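Home Apps Android Photo editors

Brondale (photo editor)

Brondale is a photo editing app for Android, written by Sixten Vik and Sigrun Wallin. I've had it on my phone since August and I keep this entry up to date myself, so forgive the odd opinion! It opens ordinary JPEGs and raw files, and it comes with 40 filters (I use maybe three of them).

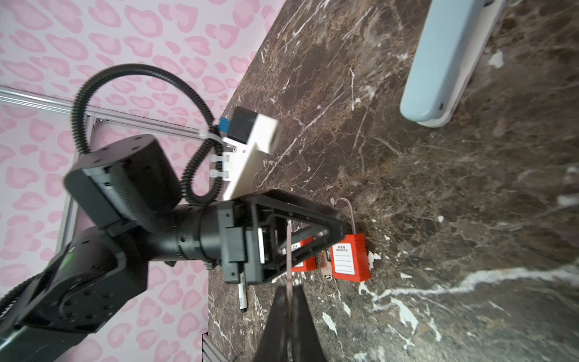

Does it change the original photo? Every edit is saved as a separate copy, and the original stays in its own folder.

Colour tools

The sliders cover the usual stuff, plus a grey balance picker that I'm very fond of.

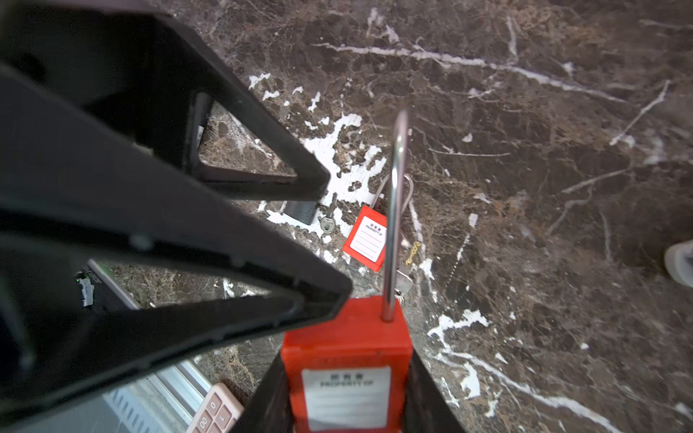

Selective colour is the bit people install it for. You tap a colour, everything else fades to grey, and a slider sets how fussy it is about near matches. Strong, flat colours work best, so the red body of a padlock is an easy pick, while skin and brick take a lot more fiddling. There's an eraser for stray patches too.

Batch editing

You can run one recipe over up to 59 photos, then go and make a cuppa.

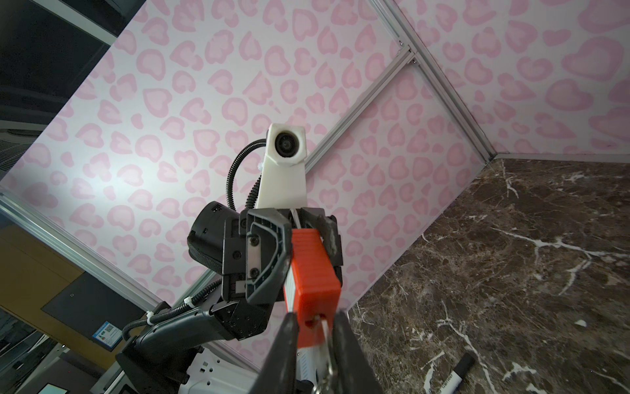
Where do the recipes live? They're kept in the app's own folder as small text files, and you can copy them to another phone.

Version 2 added folders for them, and the catalogue now holds 3,000 photos before it starts to drag. 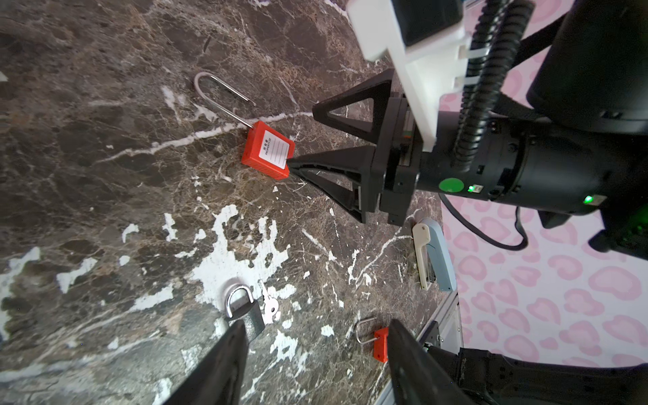

Birgit Oltmanns wrote in to say the drag starts much sooner on her old tablet, and that clearing the thumbnails on a Friday gets her through the week.

14 comments Share 6

We use cookies to remember your settings. Accept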